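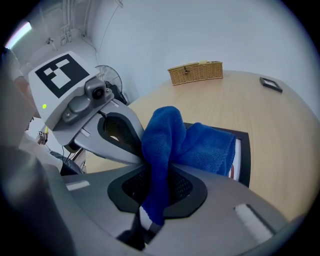
A few posts on moving a small office out of a shared building, as we finished ours this month and people have asked how it went.

We were in the Pritby building for three years. The lease had a break clause and we used it. If you have one, check the notice period now. Ours was longer than I remembered and we only just got the letter in on time.

The letter has to go to the address given in the lease. Ours named a managing agent that had changed hands, so we sent one copy there and one to the new agent, Oyewole. Both by recorded delivery. Keep the slips.

Then there's the deposit. We had the check-in report but the photos with it were tiny and printed in grey. Mansa Alhassan had kept the original email with the full-size ones, and that settled the question of the scuffs by the stairs.
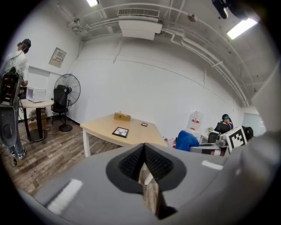
Next was getting rid of things. Charities will take desks if they can be carried down by two people. They mostly won't take office chairs without the fire label, so look under the seat before you ring anyone.

Filing cabinets are a pain. Two of ours were locked and the keys had gone. A locksmith quoted £37 each on the phone, and that's what he charged. One had old phone directories in it and the other was empty.

Broadband: order the new line before you do anything else. We were told it would take up to 5 weeks and it took all of them. Hywel Yorath ran the accounts off his mobile in the meantime and was not happy about it.

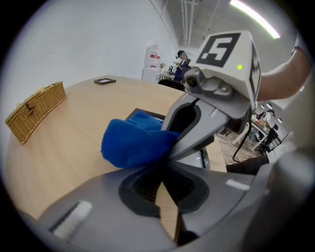
Post redirection for a business costs more than for a house and the form is different. You need to show you're allowed to sign for the company. Allow an afternoon.

Change of address list, in the order we should have done it: bank, Companies House, HMRC, insurer, pension provider, customers, suppliers. We left the insurer until late – don't do that, as cover on the new place has to start the day you get the keys.

We used Jeltico for the van. Fair price, turned up early. They don't take plants or anything with liquid in it, so those went in my car over two trips.

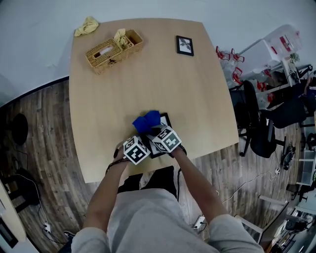 Final meter readings. Take them with the agent standing next to you if you can, and email the numbers the same day. We had to argue with Skivadine over a bill for a week when we'd already gone.

Handed the keys back Thursday, August 27, 2020. The deposit is still outstanding. The agent has the inventory and I'm ringing them again on Tuesday.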